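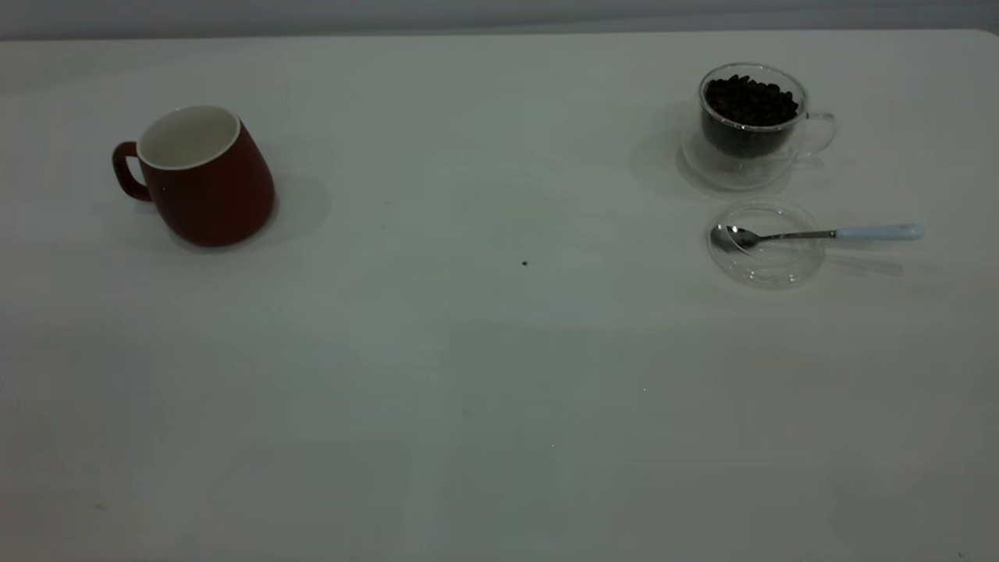

The Twenty-Minute Break

How one public agency put the morning pause back into the working day, and what it cost

For most of its history, the Nimton Records Office stopped work at ten in the morning. The counter stayed open, staffed in turns, but the indexing room went quiet and the clerks walked down one flight of stairs to a long room beside the boiler. They sat for 20 minutes. Then they went back up. The practice appears in the office's earliest surviving staff handbook, between the rule on hats and the rule on personal mail, and takes up a single line.

The line was removed in the course of a general revision of the handbook. No objection was recorded. By then the long room had been given over to shelving, the clerks had desks on three floors, and the new text provided that employees could take a morning rest period "at a time convenient to the unit." In many units that time did not come.

The return of the fixed break, which the office completed this spring, has drawn inquiries from other agencies in the region. It was a modest measure and it was not expensive. It did require the office to look closely at matters most employers leave to habit, among them who answers the telephone, where people sit, and whether a rest period that can be taken at any time is in practice taken at all.

A review begins with the timesheets

The office employs 91 people in two buildings. The main building is in the center of Nimton. The second, in the neighboring town of Wamus, holds deeds, plats and the conservation unit. Staff at both sites have long had the right to two paid rest periods a day, and for many years the administration assumed that the right was being used.

Phyllis Tapley, the deputy registrar, was asked to examine the question after a run of exit interviews in which departing employees mentioned the same thing. They did not complain of the workload or the pay. Several said that they had worked in the building for a year or more and knew only the people within sight of their own desks.

"I had expected to hear about salaries, and I had a folder ready on salaries," Tapley said. "What I heard was that a person in land records could not name a person in vital records. These are rooms that share a wall."

Her review ran for 30 working days. Unit supervisors kept a plain log of when rest periods were taken and whether they were taken away from the desk. The findings were circulated to all staff. In units that served the public directly, the afternoon break was taken fairly reliably and the morning break seldom. In units that did not, both were commonly spent at the desk, with work on the screen. Newer employees took fewer breaks than longer-serving ones. Supervisors took the fewest of all, and the report observed that their staff noticed.

The report avoided strong conclusions. It recommended that the morning break be given a fixed time again and that the office find a room for it.

The matter of the room

The second recommendation proved harder than the first. Space in the main building has been contested for as long as anyone now employed there can remember, and the room beside the boiler was no longer available, having been fitted with fire suppression equipment at considerable public expense. Three alternatives were considered. The first was a conference room on the upper floor, which was rejected when it was found to be reserved for most mornings through the end of the year. The second was the public lobby, which was rejected at once.

The third was the Juška Room, a former map room on the ground floor with north-facing windows and good light. It had been used for storing furniture awaiting disposal, some of which had been awaiting disposal for a very long time. Clearing it took most of March. The disposal process required that each item be matched to an inventory number, and a number of chairs could not be matched to anything. They were retained, and are now in use.

The room was furnished with tables from existing stock. The office bought a water heater, a second refrigerator and a set of shelves. A proposal to install vending machines was considered and declined on grounds of noise. Employees bring their own cups, and a section of shelf is set aside for them. The policy on washing up, which runs to four sentences, was the most heavily revised passage in the whole document.

At Wamus, where the staff is smaller, no new room was needed. The conservation unit had never given up its morning break. Food and drink are prohibited near the collections, so its staff had always been obliged to leave the workroom for a cup of coffee, and they had gone on leaving it together at the same hour under every version of the handbook. The review described the unit as "a useful point of comparison." Its staff are said to have been pleased by the phrase.

Covering the counter

Declan Rowbotham supervises the public counter in Nimton and was, by his own account, the most doubtful member of the working group. His concern was a practical one. The counter's busiest hour begins shortly after ten, when title searchers arrive from the court across the square, and a fixed break for the whole building would fall directly on top of it.

"I was in favor of the idea for everybody else," Rowbotham said. "My people cannot get up and walk away from a line. I said so at the first meeting and I said so again at the second, and at the third they asked me to draw up something better."

The arrangement he drew up divides the morning break into two sittings. Counter staff are assigned to one or the other by rotation, and each sitting includes employees from every floor, so that no unit meets only itself. During each sitting the counter is supported by staff from land records, who were given two half-days of training for the purpose. The rotation was first kept on a paper chart. It is now kept in Clilus, the scheduling system that the office already used for vacation leave, although the paper chart remains on the wall by the counter door and is consulted more often.

The cross-training has had consequences that the working group did not plan for. Land records staff who had never dealt with the public in person now do so several times a week. Some have asked to do more of it. Two have asked to do less, and have been accommodated. Rowbotham reports that questions formerly sent upstairs by memo are more often settled in conversation, and that the memo form itself, a pink half-sheet of long standing, has not been reordered.

What has been gained, and what has not

The office is careful in its claims. It has published no figure for productivity and does not intend to. A records office measures its output in filings indexed and requests fulfilled, and both depend far more on the property market than on any internal practice. Waiting times at the counter did lengthen slightly in the first weeks of the new schedule and then returned to their usual level.

The one survey carried out so far drew 48 responses. A clear majority of those who answered favored keeping the fixed break. A smaller group preferred the earlier arrangement, and their reasons deserve attention. Some employees combine their rest periods with a telephone call home to a child or an elderly parent, and a set hour does not always suit. Others value being alone for part of the day and do not regard a room full of colleagues as rest. The policy was amended in response. Attendance in the Juška Room is optional, and any employee may arrange a different time with a supervisor, who is required to record that the break was in fact taken.

Tapley regards that last requirement as the most important part of the policy, and the part most likely to lapse. The old handbook did not need it, she noted, as the whole building stopped at once and a person who kept working would have been conspicuous. Under any flexible system the reverse is true. She has asked that the logs be reviewed twice a year and that supervisors' own breaks be included in them.

There are also matters the policy does not reach. Employees who work remotely for part of the week are entitled to the same rest periods, and the office has no settled view of how to encourage them. A standing video call was tried and was poorly attended. The working group has been asked to return to the subject, along with the question of the evening shift, which was outside its original terms.

Agencies that have written to ask for the policy are sent the full text, the rotation chart and a floor plan of the Juška Room, together with a note from Rowbotham on training counter substitutes. The note advises beginning with certified copies, leaving fee waivers until the second session, and posting the chart where people can see it without logging in. The revised handbook took effect on May 22, 2023. The morning break is on page six, after the section on parking.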